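About us

Hello, and welcome to Laltis

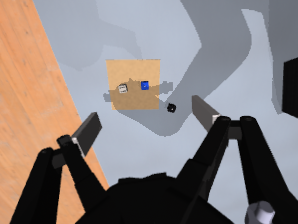
Laltis is a small bookbinding school in Hedcombe, and I'm the person who runs it, teaches most of it and answers the phone (badly, usually with glue on my hands). I started it because I'd spent years repairing other people's books in a back bedroom and kept being asked, over and over, whether I could show somebody how it was done. Eventually I gave in and said yes! Everything we make starts with the boards, the stiff bits that become the front and back covers, and I go on about them a lot. Beginners tend to look at a flat tan square and see nothing much, but a cover has to start out flat and square or the whole book will lean, gape and sulk on the shelf for the rest of its days. So the first morning of every beginners' course is spent on measuring and cutting, and by lunch people are usually rather fond of it.

How it began

I didn't train as a bookbinder. I worked in a county records office, on the front desk at first and then down in the stores, where I was given the dull job of tying up broken volumes with cotton tape so that no more pages fell out. After a year or two of tying them up I wanted to know how to put them back together. I took an evening class, then another one, then a week-long summer course that I spent my entire holiday allowance on, and by the end of that I was hopeless at talking about anything else.

The back bedroom came next. I had one press, a borrowed sewing frame and an ironing board that I used as a bench (don't do this, they wobble). Family Bibles turned up, and cookery books with the spines hanging off, and a great many children's annuals. I loved the cookery books best and I still do. You can always tell which pages got used.

When the old seed merchant's shop on the high street came up for rent I went to have a look at it without any real plan, and signed the lease the same week. It was freezing, it smelled of bird food and the lights buzzed. It also had big north-facing windows and a floor strong enough to hold a cast-iron guillotine, and you don't find that very often round here. We opened one May with four people on the very first course. Three of them still come to the open bench evenings, and the fourth moved to Portugal and sends me photographs of library ceilings.

What we teach

The beginners' course runs for eight weeks, one evening a week, and you'll go home with a pamphlet, a Japanese stab-bound notebook, a cloth-covered album and one proper case-bound book with a rounded spine. People worry about the rounding. It's done with a hammer, quite gently, and it feels wrong the first time you hit something you've spent three weeks sewing! I'll stand next to you while you do it.

After that there's the repairs course, where you bring your own battered books and we work out together what each one needs. Please bring something you like but wouldn't cry over. I've had people arrive with their great-grandmother's prayer book on the first night and I always send it home again until they've practised on a couple of paperbacks.

Then there's paste paper day, which is the messiest thing we do and the one that gets booked up first. You mix coloured paste, brush it over damp paper and drag combs and bits of card and old forks through it until you get a pattern you like. No drawing ability needed. Wear something you don't mind ruining, and I do mean that about shoes as well.

We also run leather weekends twice a year for people who've done the beginners' course or something like it elsewhere. Leather is slow and fiddly and smells wonderful. You'll spend most of the first day learning to pare it thin with a knife, and some people decide at that point that cloth is perfectly nice, thank you. I've no quarrel with that.

Schools and groups

During term time I take a van full of paper and thread out to primary schools. The children make concertina books and they are, on the whole, faster than adults and much less worried about getting it wrong. If you'd like me to come to yours, do get in touch early, as the summer term fills up quickly. Our travelling kit is called the Sandhu box, after the street where the school that first asked for it is, and it has everything in it for a class to sew a book each without anyone needing a sharp knife.

I'm happy to do evening talks too. I have one about old paper, one about glue through the ages (better than it sounds, I promise) and one about the odd things that have been left between pages in books I've mended. Pressed flowers and bus tickets, naturally, but also a rasher of bacon.

The workshop

There's room for nine people at a time and I don't squeeze in any more than that. Everyone gets their own place at the bench and their own set of hand tools, and the presses and the guillotine are shared. The guillotine came from Olberg, a printing works that closed down, and it took a very long afternoon and a lot of swearing to get it through the door. It cuts beautifully. I'm the only one who uses it during classes, so just give me a shout when you need something trimmed.

The kettle is always on. There's a shelf of mugs and a tin that generally has flapjacks in it, and we keep all of that on a table by the sink, well away from anybody's sewing. The toilet is on the ground floor and there's no step at the front door. If you need a chair with a back, or a lower bench, or a lamp that doesn't glare, tell me when you book and I'll have it set up before you arrive.

A word about materials: I buy thread, cloth and boards in bulk and pass them on to students at what they cost me. You don't have to buy your own kit to start. If you catch the bug, a bone folder, a decent needle and a steel ruler will get you a long way, and I'd put off buying a press for as long as you can. A pile of heavy books does very well. I still use a stack of old encyclopaedias at home.

Can you mend my book?

Often, yes. I take in repairs alongside the teaching, though I'm slow and I'd like you to know that before you ask. Send me a couple of photographs, one of the spine and one of it open, and tell me whether you want it to be used or just looked after. Those are different jobs. I won't rebind something old and interesting just to make it look smart, and if I think yours ought to go to a paper conservator I'll tell you so and suggest where to try.

What it costs

The beginners' course is £230, and that includes all your materials, the use of the tools and as much tea as you can drink. You can pay in two halves. I keep one place on each course at half price for anybody who'd find the full amount hard to manage. You only have to ask for it, and I don't want to see any paperwork.

Coming up

Our next open afternoon is on 5th July. Drop in, have a go at folding and sewing a little pamphlet, poke about in the cloth drawers and ask me whatever you like. There's no need to book and children are welcome if they come with a grown-up. Parking on the high street is a pain, so use the car park behind the library and come through the alley by the baker's. Our door is the green one, and if it looks shut, give it a good push, it sticks.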